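The Blue Thing in the Drawer

My first day at Nundeo, Su-bin Joo put me in a chair, handed me the controls and said, "Open the drawer, deal with the blue thing, shut the drawer. Then do it again." I asked how many times. She said 165, and went off to find a biscuit.

I'd driven forklifts for 15 years, so I thought, well, how hard can a drawer be? Very! You move your hand and the arm moves its hand, only a shade later, like a shy cousin copying you at a wedding. I went in too fast on the first go and the view from the wrist turned to soup.

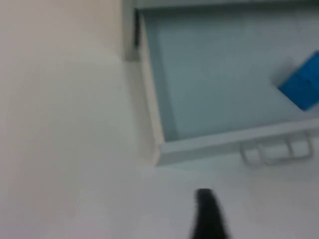

"Slower," said Su-bin, mouth full. "It's learning from you. If you lunge, it'll lunge."

That bothered me more than it should have. I've got a bad habit with drawers, you see — I give them a little shove with the side of my hand at the end, same as my mum did. By my seventh go I'd caught myself doing it through the arm. I asked if I should scrap that one and Su-bin watched it back, then watched it again, and said no, leave it in.

So I settled down. I stopped chatting (hard for me) and started thinking about how you reach for a thing when you're not in a hurry.

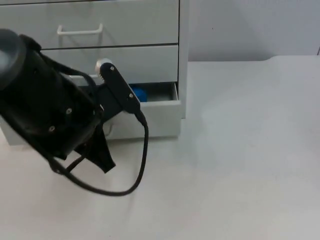
Myung-ja Son came by at lunch with two coffees and stood behind me without a word, and I got nervous and missed twice. "My father taught me to drive like this," she said. "He shouted more."

We finished the lot on the Friday. In November they rang and asked me to come and see it work on its own, with no one in the chair. It went for the handle, nice and slow. It dealt with the blue thing. Then it turned its wrist a bit and gave the drawer a little shove with the side of its hand, and I had to go and stand in the corridor for a minute.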